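Unit 4 – Evaluating a Hand-Held Gripper Kit
Course handout, Introduction to Robot Systems
Reading for Thursday's lab section

Contents of this unit
4.1 The kit under review
4.2 What the kit records
4.3 Setup
4.4 Working with the kit
4.5 Costs to ask about
4.6 Assignment

4.1 The kit under review

In this unit we review the Tivex Hand Kit, a hand-held gripper sold for teaching robots by demonstration. A person holds the tool, carries out a task with it, and the recordings are used later to train a policy for a robot arm. The kit is sold with or without a subscription to Kilau, the vendor's software for sorting and labeling recordings. We will treat the two as separate products, and you should do the same in your report. A good tool can come with poor software, and the other way around.

The department has two kits on loan for the term. Neither one has to be returned in new condition, but please report any damage on the sheet in the lab.

You do not need a robot arm for this unit. The arm comes in Unit 6, when we try to run what you recorded. Keep that in mind now, since most of the problems you will find in Unit 6 begin with the recordings.

4.2 What the kit records

Each recording, called an episode in the Kilau software, has three parts:

Video from the wide-angle camera on the tool.
The path of the tool through the room, worked out from the video and the motion sensor.
The opening between the fingers over time.

The third part is the one students most often forget to check. The software reads the finger opening from printed markers. If a marker is hidden or poorly lit, the value is filled in from the readings before and after it. The vendor's manual mentions this in one line. In the viewer, filled-in values are drawn in a lighter shade, and on a bright screen they are easy to miss.

The wide lens is a design choice with a price. It takes in a lot of the room, which helps the software work out where the tool is. It also bends straight lines and makes small objects at a distance hard to make out. For table work this matters little. For tasks where the hand has to travel across a room to reach something, you should look at the raw video before you decide that the object can be found in it.

4.3 Setup

Charge the battery before the session. A full charge is rated for two hours of recording.

Attach the finger pads and check that both are seated. Close the fingers slowly and look at the gap from the side. If the pads do not meet evenly, take them off and start again.

Run the mapping pass. Walk slowly through the work area with the tool held at chest height, turn at each corner, and come back to where you started. Kilau will report the map as good, fair or failed. Do not go on with a fair map. It is faster to walk the room again than to throw out an afternoon of episodes.

Record the finger calibration. Open and close the fingers fully six times. Do this again whenever the pads have been changed.

Large reflective surfaces are the usual cause of a failed map. Glass, glossy boards and polished floors all show lights and shapes that move as the tool moves, and the software can take these for fixed points. Note any such surfaces in your room before the mapping pass and write them down in your log.

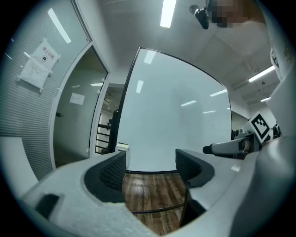 A reply from the Kilau support desk, sent when we asked about glossy boards: cover them with plain paper or a cloth for the mapping pass if you can, and if you can't, walk the pass twice from different starting points and keep the map with the lower error. The desk added that ceiling lights mirrored in a board give more trouble than the board's own edges, and that turning off one row of lights is worth trying first.

We have not tested the advice about the lights in any organized way. Two lab groups may take it on as their extra task (see 4.6).

The ridges on the finger pads are another point to think about. Ridged pads hold round and uneven objects better than flat ones. On paper, thin card and cloth, the result depends on how hard the user squeezes, and squeezing force is not recorded. Two episodes can look the same in the viewer when one grasp was firm and the other was close to slipping.

4.4 Working with the kit

Hold the tool so that the fingers stay in view of the camera at all times. Keep your free hand out of the work area unless the task calls for it. Begin each episode from a resting position and end it there.

Move at the speed you would want from the arm. New users are nearly always too fast. An arm in Unit 6 will be limited to a lower speed than your wrist, and a fast demonstration has to be slowed down in software, with mixed results.

Plan on about 30 seconds per episode for a simple pick and place. Longer tasks should be split up. Stop and rest when your wrist is tired – tired users let the tool tip forward, and the tilt shows up in the data.

Check local rules before recording anywhere outside the lab. Some buildings do not allow photography, and a tool with a camera on it counts. Faces and hands of other people should be blurred before files are shared. Kilau has a blur function, but it must be turned on for each project.

4.5 Costs to ask about

The price of the tool is only part of what a buyer pays. When you compare the Tivex kit with the two other offers in the reading packet (Güneş and Skukari), fill in every line below for all three. Write "not stated" where the offer is silent.

Tool, with one set of pads
Spare pads and how long they are expected to last
Software, per seat or per project
Storage limit, and the cost of going over it
Export format, and whether export still works after the subscription ends
Repair time and loan tools during repair
Training for new users

The Skukari offer is a service: their staff do the recording and deliver finished episodes. Do not leave it out of the table for that reason. Several lines will read "not applicable," but a buyer with no staff time to spare would compare it directly with the other two.

Güneş sells a tool without any software. The recordings are in an open format, and the buyer is expected to do the rest.

4.6 Assignment

Work in your lab groups. Choose one table task from the list on the lab door and record 300 episodes of it. Divide the recording evenly among the members of the group, and label each episode with the user's initials.

Hand in:

Your room log, with the map result and any reflective surfaces.
The share of episodes with filled-in finger values, and what you think caused them.
The completed cost table from 4.5.
A recommendation of one page or less, addressed to a small workshop that owns one arm and has not trained a policy before. State which offer you would choose and what would change your mind.

Extra task, for up to two groups: run the mapping pass with all lights on, then with one row off, and compare the reported error. Use the same walking path both times and attach both map reports.

Sign up for a kit on the sheet by the lab door. Slots are two hours long. Return the battery to the charger when you finish.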